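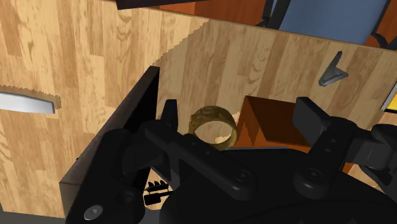 Drawer open, light oak look.

ok thread. recall cards. been promising this since November and I have 20 min before my 2 o'clock

I run a small physical therapy practice in Plirkotcombe. two treatment rooms, one front desk, me and Mélanie Campbell doing hands-on. Not a marketing person. This is just what we did to get old patients back in for a check

Where we started: 567 people on the books who finished a plan of care and never heard from us again. Not a call, not a card. Discharge sheet, handshake, bye

And plenty of them were hurting again. You run into them at the grocery store. "oh my shoulder's been bad since spring" well why didn't you CALL. "didn't want to bother you." every time

So first try was the postcard thing. Bought 2,000 from Kubíček, the print shop out by the highway. Glossy, cartoon spine on the front, "We miss your back!" on the other side

I cringe typing that. I approved it. My name's on the proof

Mailed one to everybody on the list. Phone barely rang. One guy called to ask if he owed us money

Second try, and this is the one that worked - phone calls. By the person who treated them. Not the front desk, not a service, the actual therapist

Mélanie took hers and I took mine. Four or five a day, right after lunch when people pick up. Script is basically no script:

"Hi it's Mélanie from the clinic, I was going through my charts and wondered how that knee is doing." then stop talking

The stop talking part is hard. I'm bad at it. I start filling in with the stretches they should be doing and then they feel guilty and hang up as fast as they politely can

Do not ask about the home exercises on this call. they didn't do them. you know it, they know it

If they're fine, great, say so, write it in the chart, done. No pitch. We had a few long chats with people who are fine and two of them sent a family member in later

If they're not fine, offer a 20 min recheck. Short slot, its own line in the schedule. We had to set this up in Lestach, the booking program we use, and it fought me. Default follow-up is 45 min and it wants to put everything in there. Make a new visit type, give it a dumb color, lock the length

(if anyone knows how to make Lestach stop texting people a reminder at 5 am please tell me. asking since summer)
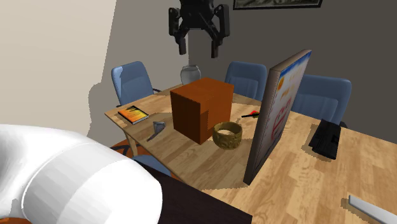

Blue office chairs behind the table.

Numbers since people will ask. 213 people reached by an actual voice call. I'm not counting voicemails. Voicemails do almost nothing for us except with the over-70s, who call back within the hour

I don't have a clean percent for how many rebooked. We didn't track it right the first month, my fault, I had it on sticky notes. What I can say is the recheck slots filled and stayed filled and we added a second block in the morning

Money. Spent 2,000 dollars all in the first time around, between printing, postage and a designer I won't tag. The calls cost us time. That's real too, don't let anyone tell you your time is free, but I'd spend it this way again

Things I'd do different, fast, typing with one thumb:

Start with the recent ones. We went alphabetical. why. Half the early As and Bs had moved or changed numbers and it about killed our morale in week one

Check permissions before you dial. We had people who'd ticked "no phone" on intake and it was sitting in the paper file and not in the computer. Marek Vondráček at the desk caught it on day two, pulled every paper chart and fixed it. Buy your desk person lunch

Write down one human thing at discharge. "Training for her daughter's wedding hike." "Back to bowling." Six months on that one line is worth more on the phone than all your range of motion numbers

And have a plan for the sad calls. People get sick, people lose a spouse. I called for a patient and got his wife, he had passed in the fall. I was not ready for that. We talked a good while. I sent a card, a normal one, no cartoon spine 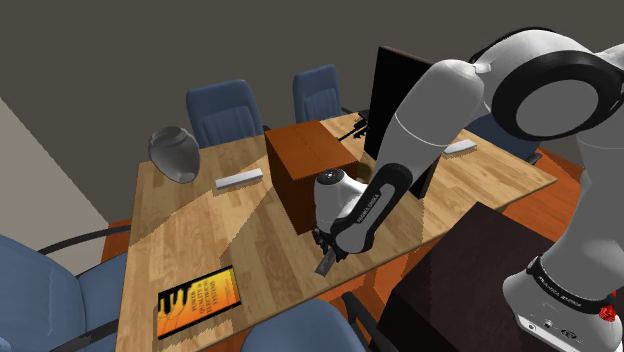 Ok couple of replies came in while I was typing so lumping them here

"can you just email" - sure. We tried it with the Isance newsletter add-on. Opens looked nice, bookings were flat. Might be our list, might be my writing

"isn't this just sales" - depends how you do it? If the point of the call is to fill your Thursday then yeah they can hear that. We tell people to stay home all the time. Had a lady ready to book for an ankle that was completly fine, told her to keep walking and call if it swells

"what about insurance / referral" - check your own state and your own payers before booking rechecks, I mean it. Ours was ok for most plans, two needed a new referral. Marek keeps that list taped inside the cabinet door

"how do you keep it up" - badly. We've skipped weeks. Right now it's two calls each before we open the afternoon, and if we miss it we miss it

Still have a huge box of the spine postcards btw. Backs are blank enough for grocery lists. DM me if you want a stack, you pay shipping

my 2:00 is here, will answer the rest tonite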